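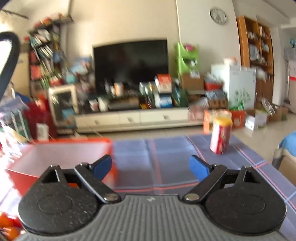 November 21, 2025

Okay, so the living room. I swore I'd get the stuff off the TV cabinet before Eskil Bråten comes over to watch the match, and so far I've made tea and thought about it! Everything ends up in front of that television – canisters, cups, the long brownish box I keep meaning to go through. The three drawers underneath are no help, I'm scared to open the middle one.

At least the checked tablecloth is out (I love it, red lines and all). The can with the yellow lid can stay on the table for now, and I think the red-orange box is going to be my sorting box. Anything that fits goes to the kitchen – the rest waits till January. Starting after this cup, really.

Comments (3)

Wonau57: My TV shelf is the same, solidarity!

Muvar: Open the middle drawer and report back

Bimon: love a checked tablecloth
Reply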